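Mehr Unordnung, bitte

Ich sag's gleich vorweg: Ich bin parteiisch. Seit April sitze ich fast täglich über den Greifdaten von Pelupessy, und ich habe meine Meinung zu sauberen Labortischen gründlich geändert. Früher fand ich sie toll (graue Matte, gutes Licht, ein Würfel in der Mitte!). Heute machen sie mich misstrauisch.

Der Grund ist ein kleiner Vergleich, den Yolanda Zabala und ich gemacht haben. Zwei Modelle, gleiche Architektur, je 330 Vorführungen mit dem Handgreifer. Das eine bekam nur Aufnahmen vom Labortisch, das andere Aufnahmen aus ganz normalen Wohnungen. Getestet haben wir in 5 Räumen, die keines der beiden kannte. Das Labormodell griff bei 19 Objekten daneben, das andere bei 2. Klar, das ist keine riesige Studie, und Iker Mateos hat mir das auch schon dreimal unter die Nase gerieben.
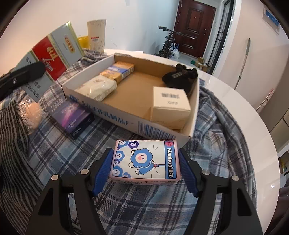

Trotzdem glaube ich, dass wir in der Forschung zu oft am falschen Ende sparen. Alle reden über größere Netze, und die Daten kommen dann von einem Tisch, auf dem nie eine zerknitterte Decke lag. Eine Packung Taschentücher auf kariertem Stoff, daneben Kartons und knisternde Folie, so sieht's doch bei den Leuten aus! Da spiegelt was, da wirft der Stoff Falten, und genau damit muss ein Greifer klarkommen.

Iker meint, man könne das alles auch simulieren. Mag sein, für Licht und Farben gehe ich da sogar mit. Aber bei weichen Verpackungen hat mich bisher keine Simulation überzeugt, und solange das so bleibt, schleppe ich den Handgreifer lieber noch durch ein paar Wohnzimmer mehr. Die nächste Runde machen wir in Grunelwood, diesmal auch mit Küchen.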